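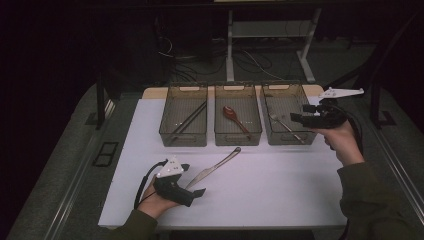
I have been wanting to write up the Great Foam Pad Mystery for weeks, and since it's Sunday and raining I've finally got my notes out. If you like fault finding, put the kettle on, because this was a really good one!

Quick catch-up if you're new. I've been spending my evenings on a project called Skurero, which is all about teaching a robot to put cutlery away. You hold a gripper in each hand and do the job yourself, over and over, and the recordings go off to train the arm. Fork, knife, spoon, chopsticks, each into its own bin. It sounds dull and I promise you it isn't. I had no idea how many ways there were to pick up a spoon until I started.

We were aiming for 4000 good runs and had 600 in the bank when the first policy went onto the arm. I was so excited I'd brought biscuits. It did the spoon beautifully. It did the chopsticks (the ones I'd been dreading!) without any fuss at all. Then it went for the fork, closed on it, lifted it a hand's width and let it slide straight out. We tried it again and got the same thing. On the third go the fork dropped tines first onto the rim of the bin and pinged off across the carpet.

Well, everyone had a theory. Mine was motor current, and I was very sure of it, and I was wrong. I spent an entire evening raising the closing force in little steps, and all I managed was to make the fork shoot out faster. The next theory was calibration, so we redid that too. The numbers came out lovely and the fork still fell.

What cracked it was going back to the recordings and watching them at quarter speed with a mug of tea. In the early ones, the fork sits dead still once it's gripped. From run 400 or so onwards you can see it turning, just a touch, in the fingers. And my hands, without my noticing, had started to make up for it. I was tilting my wrist so the fork lay across the pads and gravity helped me out. I had quietly trained myself round a fault, and then trained the robot to copy me! 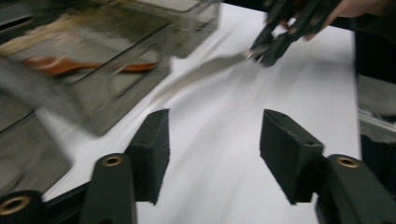 The pads were glazing over. Foam is brilliant when it's fresh because it gives a little and moulds itself to whatever you're holding. After a few hundred goes with smooth metal handles, ours had picked up a shiny patch right where the handle sits, and the foam under it had gone flat. You could barely see it. You could feel it straight away with a fingertip, and I could have kicked myself for never having tried.

There was a second fault hiding behind the first, too. One of the pads on the arm had been stuck on a shade further back than its partner, so the two faces met at a slight angle. With new foam you'd never know. With tired foam, the handle was being squeezed out like a pip.

I should mention the safety side, as I was a bit casual about it at first. A dropped fork is funny. We have a table knife in the set as well, and while I was merrily turning up the force I was also leaning over the table to get a better look. Please don't do that. The stop button now lives within reach of whoever is watching, and they stay back behind a line of tape while the arm is moving. I ought to have done both before I touched a single setting.

The fix cost next to nothing. We bought a sheet of Triditz foam, cut new pads with a proper blade and a card template, and glued them up with a spacer between the jaws so the faces sit square. They get changed every 14 sessions now, whether they look worn or not, and the count goes on a strip of masking tape on the toolbox lid. I also wipe them down before each start, which takes no time.

As for the recordings, we threw out everything with the tilted wrist. That hurt! We lost 3 whole evenings of work. I did wonder about keeping them in, but I didn't want that habit baked into the next version.

The retrained policy went on last week and the fork stayed put, run after run, and I did a small dance by the door. The knife is still a bit wobbly on the way over to its bin, so that's next on the list. I've got some softer foam coming to try on it and I'll post the results, good or bad, once I've had a few evenings with it.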